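Home Forums Wiki Downloads Log in
Search this board Go

Wrist cam detector loses the blue block near the plate

kokville_uzma
Detector runs fine on the open bench. Up by the grey plate, confidence drops as soon as the fingers get close and the planner aborts. Trained on 1000 frames, 50 held back. Exposure is on auto. Wrist view at the blue block:

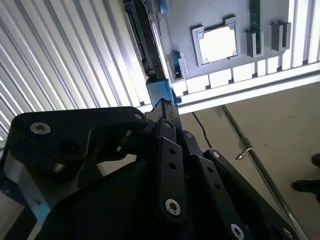
Re: exposure first
clemence_c
Lock it. That bright white opening in the square bracket will be dragging auto exposure all over teh place. Don't retrain yet.

Re: Re: exposure first
grirk_corentin
Disagree. Black links right under the block, black rail above it, I'd say occlusion. How many of the 1000 have the fingers in?

kokville_uzma
179. Rest are approach shots.

grirk_corentin
Well there you go. Get more close ones, and mask the gripper from joint angles.

clemence_c
Masking wont fix a blown highlight. Five minutes to lock exposure, do that before anyone labels anything.

kokville_uzma
Locked it. Aborts down but not gone, still get them when the wrist is tilted steep. Will label another 358 with fingers in on Saturday and post the logs.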